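Small Drawers, Low Down: Abrehet Abera on Storage at Floor Level

Abrehet Abera keeps a list of every drawer she has measured. The count stood at 2,065 in September, when we spoke. The entries cover depth, width, pull type, the force needed to start the drawer moving, and the surface the unit stood on. She advises on storage for small apartments through a practice named Gebremichael, and most of her recent work has dealt with single-drawer boxes that sit on the floor or on a low bench.

"People treat these as leftovers," she said. "They buy the wardrobe and the dresser with care, and then the small box gets put wherever there is a gap. The small box is what they open most."

Her interest is mechanical. A full-size dresser is heavy enough to stay put when a drawer is pulled. A single-drawer box often weighs less than what is inside it, and the pull moves the whole unit. The result depends on the floor.

"On a polished floor the casing follows the drawer. You pull and the box comes toward you. On a low-pile carpet the casing stays a bit better, but if the drawer hangs even slightly below the casing, the front edge drags. Those are two separate problems, and people describe both of them as a sticky drawer."

Abera recommends checking the floor before the furniture. Terrazzo, sealed concrete and glazed tile belong in one group for her purposes. Unglazed tile and most wood floors sit in the middle. Carpet is a group of its own, and she divides it again by pile height.

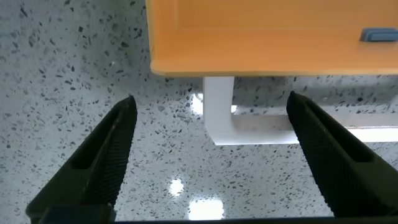
"Terrazzo is a good floor for cleaning and a poor floor for light boxes," she said. "It was ground flat and then polished. There is very little for a box to hold on to. If a client has terrazzo, I put the box on something with weight, or I put rubber under the back edge. I only use the back edge. Rubber under all four corners makes it hard to shift the box for sweeping, and then they stop sweeping."

She prefers a low bench with a rim where there is room for one. The rim stops the box from traveling. It also stops smaller items from rolling off, which she considers a minor benefit. Her objection to many benches sold for this use is the height of the rim. Above 3 inches, she finds, it blocks the drawer, and the owner turns the box sideways to clear it.

On handles she is specific. She sorts them into knobs, cup pulls, cutouts and loops, and for floor-level boxes she uses only the loop.

"A knob needs a pinch grip, and a pinch grip with your arm pointing down is weak. A cutout is fine until the drawer is full of cloth, because the cloth comes up into the cutout. A loop lets you put fingers through and pull straight. The cost is clearance. Some loops hang lower than the box. On a hard floor that is acceptable. On carpet you have to check it."

She was asked whether the color of the handle mattered. "White on a tan front, yes. You find it without looking for it. A handle in the same wood as the front is attractive and slow."

The second half of her method concerns contents. Abera assigns one category to one box and resists mixing. Socks are the usual first category, followed by washcloths and charging cables. She asks clients to roll cloth items and to place them in the drawer in a single layer.

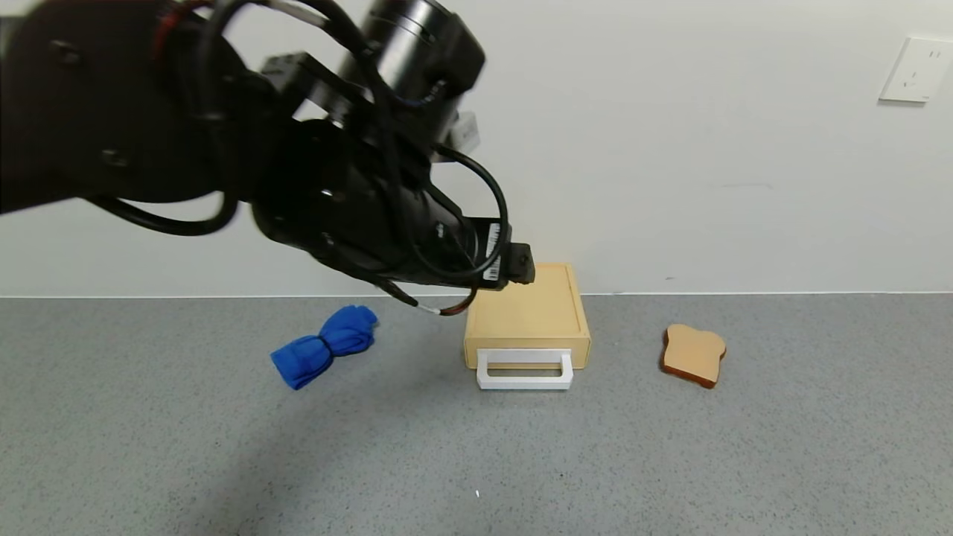

A rolled blue cloth on the floor beside a light wood box with a white loop handle.

"A roll should hold its shape when you set it on the floor," she said. "If it opens by itself, it was rolled too loosely and it will open in the drawer. I have people make the roll, put it down, leave it alone and look at it a minute later. It is a dull test. It catches most of the bad ones."

A roll that is pinched at the middle takes up more length than a plain one but is easier to grip. She allows either, provided that one drawer contains only one type. In a mixed drawer the plain rolls slide under the pinched ones, and the single layer is lost.

The position of the box against the wall also receives attention. Abera leaves a gap of 12 millimeters behind any casing with an open back, so that a drawer pushed in too hard does not transfer the load to the paint. With a closed back she sets the box close to the wall and lets the wall take the push. She has seen instructions that recommend the gap in every case and regards this as unnecessary.

For material, she works with both wood and board. Gebremichael supplies two types under its own part names: the Omby, a wooden box with one drawer, and the Hireo, a folded cardboard drawer in a sleeve. The Hireo arrives flat. Abera rates it for 70 drawer cycles a week in a dry room and does not specify it for bathrooms.

"Cardboard has a reputation it doesn't deserve," she said. "The tray is light, so it starts moving with very little force. The sleeve is the part that fails. People stack things on the sleeve, it bows, and then the tray rubs along the top. Keep the top clear and it lasts."
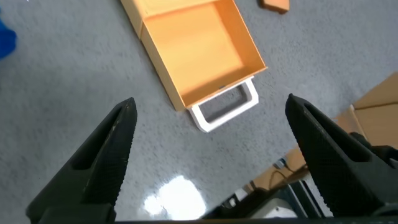

"I also tell them to pull it straight. With a wooden box you can pull at an angle and it will forgive you up to a point. With board, an angled pull creases the side of the sleeve near the mouth, and the crease stays. If the tray has stopped halfway, push it back in and start again. Do not twist it."

When fitting a room she unfolds all of the board units before placing any of them. Her reason is practical: flat panels look alike, and a sleeve folded with the wrong face inward cannot be refolded without weakening the corner.

Abera has one dispute with current practice in her field, and it concerns labels. A trade guide from the supplier Lurkard advises a printed label on every drawer front. She leaves fronts blank for the first month.

"The category changes in that month. They say socks, and by the third week it is socks and a phone charger. If I have printed a label, they feel they have broken a rule. I would like to see what ends up in the drawer, and then I'll label it."

She is now measuring the starting force of drawers on carpet, with the box empty and then filled, using the same luggage scale hooked through the handle each time. The carpet entries make up the smallest part of her list. She expects to add loop-handled board units to it next, at two pile heights, and has not decided whether to include knobs.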